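Home Archive Notes About Contact

Bottom watering, and why I stopped using a schedule

9 Mar 2020

For most of last year I watered everything in the apartment on Sundays. It was a simple rule and it killed a calathea, half a fern, and most of the roots on a rubber plant I had owned since college. The rubber plant is the one I learned from, so most of this post is about that.

The symptoms were ordinary. Lower leaves turned yellow and dropped, starting in August. New growth came in small. The top inch of soil was dry every time I checked, so I took it for thirst and added water. When I finally pulled the root ball out, the top third was dry and the bottom third was black and smelled like a drain. Both conditions existed in the same pot, a few inches apart.

The explanation is soil physics, and it has a name: the perched water table. Water moves down through potting mix by gravity and is held back by capillary action in the spaces between particles. At the bottom of the pot there is no more soil below to pull on the water, so a saturated layer sits there until the roots or evaporation remove it. The height of that layer depends on the particle size of the mix and hardly at all on the depth of the pot. A fine, peat-heavy mix holds a tall layer. A coarse mix with bark or perlite holds a short one.

Two things follow. The first is that a layer of gravel at the bottom does not help. Water does not readily cross from fine material into coarse material until the fine material is saturated, so the gravel raises the wet layer closer to the roots. I had gravel in every pot I owned, on the advice of a book. The second is that a shallow pot and a deep pot filled with the same mix have the same height of wet soil, and in the shallow pot that is a much larger share of the total.
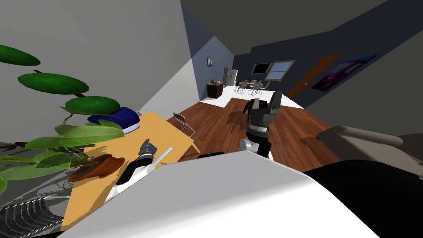 The other half of the problem was the dry part. Peat that dries out completely becomes hard to wet again. Water poured on top runs to the gap between the soil and the pot wall, goes straight down, and comes out of the drainage hole looking like success. The center of the root ball stays dry. I had read runoff as proof of a full watering for years.

Bottom watering gets around this. The pot sits in a tray of water and the mix draws it up slowly. With no head of water rushing down the sides, the dry core has time to take it in. My routine now is 20 minutes in the tray, then out to drain on a rack. Leaving the pot in the tray all day brings back the original problem from the other direction.

It has one real drawback – salts. Tap water and fertilizer both leave minerals behind, and water moving upward carries them to the surface, where it evaporates. After a few months there is a white crust on the soil and on the rim of an unglazed pot. Every fifth watering I do from the top, slowly, with enough volume to flush the pot through. I throw that water out.

For timing I switched to weight. I bought a Brundov kitchen scale, the flat kind, and weighed each small pot right after draining and again when the plant was clearly ready for water. Those two numbers go on a strip of tape on the pot. The large ones don't fit on the scale, so I tip them with one hand and guess. The guess gets better with practice. I also tried a Stekham moisture probe, the cheap type with two metal prongs and a dial. It responds to dissolved salts as much as to moisture, and in a coarse mix the prongs lose contact with the particles and it reads dry regardless. It lives in a drawer.

Anum Yousafzai, who runs the plant swap in Bukthorpe, disagrees with me about the scale. Her view is that a wooden skewer pushed to the bottom of the pot and left for a few minutes gives the same information for no money. She has a point. The skewer samples the exact zone that matters. I still prefer a number I can write down, and I don't like poking holes through roots.

As for the rubber plant, I cut away everything soft, which left roughly a third of the roots, and moved it down a pot size into equal parts bark, perlite, and regular mix. I removed 7 leaves as well, to bring the top closer to what the roots could support – the evidence for doing this is thin and I would probably skip it next time. It did nothing visible for two months. In January it put out a new sheath, and the leaf inside opened at a normal size.

The mix dries faster than I'm used to, and I am still working out how much fertilizer to add back, given that bark holds so little. I'll post the weights once I have a full summer of them.

5 comments | 2 shares

Recent posts
Reading a fertilizer label
Clay, plastic, and evaporation through the pot wall
The Oosthuizen grow light after one winter
Fungus gnats: what worked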